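The Quiet Craft of Getting the Clocks to Agree
Software, Robotics

Ask the software team at Flellier what they worked on all spring and you'll get a surprisingly cheerful answer: timestamps. The company trains robot arms to do small household jobs, and the arms learn from people carrying hand-held grippers around ordinary rooms. Every session produces video, finger width and motion data, and each stream keeps its own idea of what time it is.

The tool that sorts this out is called Idahosa, and it's a lovely piece of work. It reads the camera at 60 frames a second, finds the square marker beside the fingers, and works out where the gripper is and how far it has opened. Then it slides the streams against one another until the motion in one matches the motion in the next. An early version could leave them 59 milliseconds apart, enough to teach an arm to close its fingers on air. The current one holds the gap to 3.

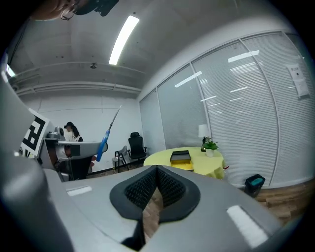

Why not just put every sensor on one shared clock? Shared clocks need extra wiring or a steady network link, and a gripper that people carry from room to room can't count on having either one.

Once the streams line up, a second program named Trurnness takes over. It's the planner, and it's where things get fun. Feed it a batch of sessions and it proposes short paths for the arm, a second or so of motion at a time, then throws most of each path away and plans again with fresh camera data. Watching it on a monitor is oddly gripping - the candidate paths fan out like grass, then fold down to a single line.

The planner passed its first long trial in September, at the company's test site in Dondberg. The arm made 553 pick attempts on a fixed set of kitchen items, and every miss was logged with the plan that led to it. Most of the misses came down to lighting, so the team is now rewriting the part of Idahosa that sets exposure. The replay viewer is getting an overhaul too, with a scrub bar that finally works in both directions.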